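Messina play kitchen set - README

Maintained by Martti Kiiskinen. Label review by Grażyna Piątek.
Last edited Tue 14 October.

Contents

Messina is an image set of toy kitchen items: play food, toy appliances and small accessories. It holds 3,000 images in 300 arrangements. Each arrangement was laid out by hand and left as placed until all its images were taken.

Labels

Each image has one label file with the same base name. Play food that splits into parts is labeled per part, so a cut pepper gives two entries of class pepper_half. The cut face and the outer skin are separate attributes. Toy appliances get one entry for the body. Displays, buttons and printed text are child entries of the body, and text is transcribed as printed, including capitals.

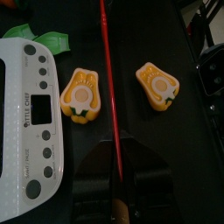 Toy appliance with LITTLE CHEF panel and START / PAUSE button, next to yellow pepper halves.

Button labels too faint to read are entered as "illegible" - do not fill them in from another image of the same toy. A display with nothing showing is entered as "blank". Items that are only partly visible are labeled if the class is clear, otherwise they go under "unknown_part".

Known issues

- Leaf pieces were labeled as "vegetable" in version 4 and as "leaf" from version 5 on. Older label files have not been converted.
- Glossy surfaces produce highlights that the outline tool sometimes follows. Corrections are in the folder named jumix_fixes.
- 8 label files have no part attributes. A fix is planned for December.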